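4장 카메라 설치와 확인

이 장은 Giklow 탁상형 집기 셀의 고정 카메라와 손목 카메라를 설치하고 화면을 맞추는 절차를 다룬다. 팔 본체의 고정과 전원 배선은 3장을 마친 상태로 본다. 제어 프로그램은 Ravum이며, 메뉴 이름은 2021-12-02 배포판 기준이다. 이전 배포판에서는 '화면 확인' 메뉴가 '장치' 아래에 있다.

4.1 시작하기 전에

필요한 물품
카메라 브래킷과 동봉 나사
육각 렌치(동봉)
Dellus 보정판
USB 케이블(손목용은 굴곡용 표시가 있는 것)
면직포, 렌즈용 블로어
확인용 물체 한 개(4.5 참조)

주의: 브래킷을 조이거나 푸는 동안에는 팔의 구동 전원을 차단한다. 비상 정지 버튼을 누른 것만으로는 작업을 시작하지 않는다. 비상 정지 상태에서도 손목 축의 제동이 풀리는 서비스 모드가 있다.

주의: 손목 카메라의 커넥터는 전원이 들어온 상태에서 뽑지 않는다. Ravum이 장치 번호를 다시 매기면서 두 카메라가 뒤바뀌는 경우가 있다.

4.2 작업면

표준 설정값은 작업면 높이 758 mm를 전제로 한다. 높이가 다른 책상을 쓰는 경우 '셀 설정 > 작업면'에 실측값을 입력하고, 4.4의 보정을 반드시 새로 수행한다. 높이는 팔 베이스 바로 앞에서 잰다. 책상 다리에 높이 조절 나사가 있으면 수평을 맞춘 다음 잰다.

일반 사무용 책상에 설치할 때에는 다음을 따른다.

1. 팔이 닿는 영역을 '셀 설정 > 도달 범위'에서 확인하고 책상 위에 마스킹 테이프로 표시한다.
2. 표시한 영역 안의 모니터 받침, 멀티탭, 책을 영역 밖으로 옮긴다. 완전히 옮길 수 없는 물건은 '금지 구역'에 등록한다.
3. 영역을 가로지르는 케이블은 책상 뒤쪽으로 돌린다. 늘어진 고리 모양의 케이블은 그리퍼 손가락에 걸릴 수 있으므로 묶는다.
4. 고정 카메라의 시야에 들어오는 모니터는 전원을 끈다. 화면 보호기도 허용하지 않는다. 움직이는 화면이 있으면 물체 검출이 배경 변화를 물체로 잡는다.
5. 작업면을 마른 천으로 닦는다.

참고: 배경에 놓인 물건이 많은 것 자체는 문제가 되지 않는다. 보정을 마친 뒤에 배경이 바뀌는 것이 문제가 된다. 의자나 모니터의 방향을 바꾼 경우 '배경 갱신'을 실행한다.

4.3 카메라 장착

고정 카메라

1. 브래킷 기둥을 책상 가장자리에 물리고 손으로 조인다. 상판 두께가 브래킷의 물림 범위를 벗어나면 확장 클램프(별매)를 쓴다.
2. 카메라를 기둥에 끼운다. 렌즈와 작업 영역 중심 사이의 거리는 약 910 mm로 한다.
3. 작업 영역의 앞쪽 경계와 뒤쪽 경계가 모두 화면에 들어오도록 기울기를 맞춘다.
4. 기둥의 고정 나사를 3 N·m로 조인다.
5. 케이블을 기둥에 묶고, 카메라 쪽 커넥터에 장력이 걸리지 않도록 여유를 둔다.

손목 카메라

1. 팔을 '정비 자세'로 보낸 뒤 구동 전원을 차단한다.
2. 손목 플랜지의 홈에 카메라 브래킷의 돌기를 맞춘다. 돌기가 홈에 들어가지 않은 상태에서도 나사는 조여지므로 눈으로 확인한다.
3. 나사를 대각선 순서로 조인다. 최종 토크는 고정 카메라 기둥의 값과 같다.
4. 케이블을 손목 축의 안내 고리에 통과시킨다. 손목을 양쪽 끝까지 손으로 돌려 보아 케이블이 팽팽해지지 않는지 확인한다.
5. 커넥터를 끼우고 잠금 커버를 닫는다.

주의: 안내 고리를 통과하지 않은 케이블은 제3축이 접힐 때 끼인다. 피복에 눌린 자국이 있는 케이블은 다시 쓰지 않는다.

4.4 보정

보정은 예열 후에 수행한다. 예열은 두 카메라의 화면을 켜 둔 채로 상태 표시가 '예열 중'에서 '준비'로 바뀔 때까지 기다리는 것으로 충분하다.

1. Dellus 보정판을 작업 영역 중앙에 놓고 '보정 > 고정 카메라'를 실행한다.
2. 프로그램이 지시하는 위치로 보정판을 옮긴다. 위치는 모두 9곳이다. 순서는 바꾸어도 되지만 생략할 수 없다.
3. 보정판을 중앙으로 되돌리고 '보정 > 손목 카메라'를 실행한다. 팔이 저속으로 움직인다. 이때 보정판에 손을 대지 않는다.
4. 결과 창에서 두 카메라의 잔차를 확인한다. 표시가 녹색이면 '저장'을 누른다.
5. 표시가 황색이면 렌즈를 닦고 한 번 더 실행한다. 다시 황색이 나오면 브래킷의 고정 상태를 점검한다.
6. 표시가 적색이면 저장하지 않는다. 대부분 보정판의 앞뒤가 바뀌었거나 작업면 높이가 잘못 입력된 경우이다.

참고: 보정 파일은 셀 이름과 함께 저장된다. 다른 셀의 파일을 불러오면 경고가 뜨지만 진행은 막히지 않는다.

4.5 물체를 놓고 화면 확인

보정판은 평평하므로 높이가 있는 물체의 화면은 따로 확인한다. 확인용 물체는 작업면과 색이 뚜렷이 구분되고 혼자 설 수 있는 것으로 고른다. 투명한 용기와 거울면 금속은 쓰지 않는다. 청록색 분무 용기처럼 몸통과 머리의 굵기가 다른 물체가 적당하다.

1. 물체를 작업 영역 안에 세운다.
2. '화면 확인 > 고정'을 열고, 물체의 꼭대기부터 바닥까지 화면에 들어오는지 본다.
3. '화면 확인 > 손목'을 열고, 팔을 '접근 전' 자세로 보낸다.
4. 손목 화면에서 물체의 머리가 화면 위쪽 중앙에 오는지 본다. 몸통 아래쪽은 화면 밖으로 나가도 된다.
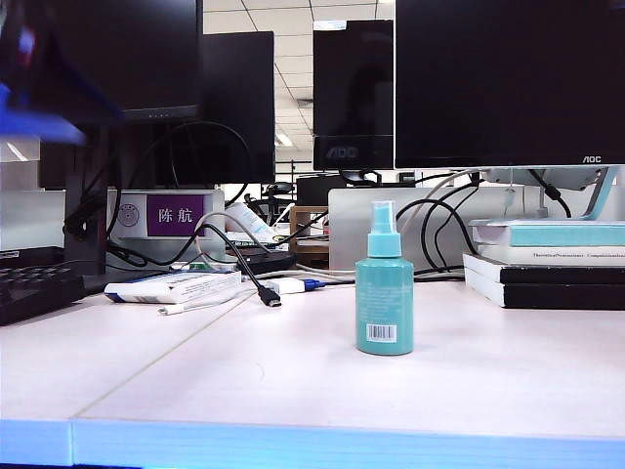
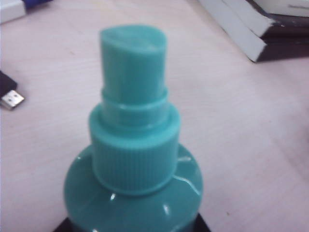

고정 카메라 화면, 손목 카메라 화면 순

5. 손목 화면의 초점은 물체의 뚜껑 높이에서 맞춘다. 초점 링을 돌린 뒤에는 잠금 나사를 조인다. 초점을 작업면에 맞추면 접근 마지막 구간에서 파지점 추정이 흔들린다.
6. 노출은 자동으로 두고 조명을 작업 시와 같게 한 다음, '노출 고정'을 누른다. 광택 있는 플라스틱 표면의 작은 반사점은 허용된다. 반사점이 이어져 넓은 흰 면이 되면 노출을 한 단계 낮춘다.
7. 물체를 작업 영역의 네 모서리로 차례로 옮기며 두 화면을 다시 본다.
8. '검출 표시'를 켠다. 물체의 윤곽선이 하나만 그려져야 한다. 옆에 놓인 케이블 끝이나 상자 모서리까지 한 윤곽으로 묶이면 그 물건을 치우거나 '최소 간격' 값을 낮춘다.

주의: 4번에서 물체가 화면의 좌우 어느 한쪽으로 치우치면 손목 브래킷의 돌기를 먼저 확인한다. 소프트웨어의 '화면 이동' 값으로 맞추지 않는다. 이 값은 표시에만 적용되고 파지 계산에는 쓰이지 않는다.

참고: 분무 용기를 쓸 때에는 노즐 방향을 매번 같게 둔다. 내용물이 있는 용기는 펌프 머리가 눌리면 분사되므로 비운 용기를 쓴다.

4.6 저속 접근 시험

1. 작업자는 도달 범위 밖에 서고, 비상 정지 버튼을 손이 닿는 곳에 둔다.
2. '시험 > 접근'을 선택하고 속도를 최저로 둔다.
3. 시작 버튼을 누르고 있는 동안에만 팔이 움직인다. 버튼을 놓으면 그 자리에서 멈춘다.
4. 그리퍼가 물체 위의 정지점에 도달하면 손가락의 중심과 물체의 중심을 위에서 내려다보고 비교한다.
5. 어긋남이 손가락 폭의 절반을 넘으면 4.4로 돌아간다.
6. 어긋남이 그 이하이면 '시험 > 파지'를 실행한다. 몸통을 잡는 위치로 지정하고, 펌프 머리를 잡는 위치로는 지정하지 않는다.
7. 시험이 끝나면 팔을 '대기' 자세로 보내고 기록을 저장한다.

접근 시험은 물체의 위치를 바꾸어 반복한다. 작업면 앞쪽 가장자리에 가까운 위치를 한 번 이상 포함한다.

4.7 점검과 재보정

매일
렌즈 표면의 먼지와 지문을 확인한다. 블로어를 먼저 쓰고, 남은 얼룩만 면직포로 닦는다. 분무식 세정제를 렌즈에 직접 뿌리지 않는다.
손목 케이블의 안내 고리 통과 상태를 확인한다.
금지 구역에 등록한 물건이 제자리에 있는지 확인한다.

매주
고정 카메라 기둥의 나사를 토크 렌치로 점검한다.
4.5의 1번부터 4번까지를 수행하고 화면을 저장된 기준 화면과 비교한다.

다음의 경우에는 4.4부터 다시 수행한다.
책상이나 팔 베이스를 옮긴 경우
카메라 또는 브래킷을 뺐다가 다시 끼운 경우
그리퍼 손가락을 다른 종류로 교체한 경우
Ravum을 갱신한 뒤 '보정 파일 형식이 다름' 메시지가 나온 경우

4.8 증상별 조치

두 화면이 서로 바뀌어 나온다.
'장치 > 카메라 순서'에서 일련번호를 지정한다. 순서만 바꾸고 저장하지 않으면 다음 기동 때 되돌아간다.

손목 화면이 팔의 특정 자세에서만 끊긴다.
케이블 내부 단선일 가능성이 높다. 팔을 정비 자세로 보내고 구동 전원을 차단한 다음, 새 케이블로 바꾼다. 카메라를 교체하기 전에 케이블부터 바꾼다.

고정 화면이 전체적으로 분홍빛이나 푸른빛을 띤다.
'화면 > 백색 균형'에서 작업면의 빈 부분을 지정한다. 약한 색조는 검출에 영향을 주지 않으므로 반드시 고칠 필요는 없다.

손목 화면이 전체적으로 흐리다.
초점 링의 잠금 나사가 풀렸는지 본다. 잠겨 있으면 렌즈 안쪽의 결로를 의심하고, 화면을 켠 채로 두었다가 다시 확인한다.

검출 표시가 깜박인다.
형광등과 노출 시간의 간섭이다. '화면 > 깜박임 억제'에서 전원 주파수를 지정한다.

물체 없이도 윤곽선이 그려진다.
배경 갱신을 실행한다. 계속되면 시야 안의 모니터가 켜져 있지 않은지, 유리나 광택 면에 움직이는 것이 비치지 않는지 본다.

오류 코드 C-3이 표시된다.
손목 카메라의 응답이 없다. 구동 전원과 제어 전원을 모두 끄고 커넥터의 잠금 커버를 확인한 뒤 제어 전원부터 켠다. 같은 코드가 다시 나오면 일련번호와 기록 파일을 첨부하여 Chin 서비스 창구로 접수한다.

카메라를 수리 보낼 때에는 브래킷을 분리하고 본체만 포장한다. 브래킷의 위치 표시선은 지우지 않는다. 대체 카메라를 끼운 셀에서는 기존 보정 파일을 쓸 수 없으며, 원래 카메라가 돌아온 뒤에도 보정을 새로 한다.

그리퍼 손가락의 교체와 원점 설정은 5장에서 다룬다.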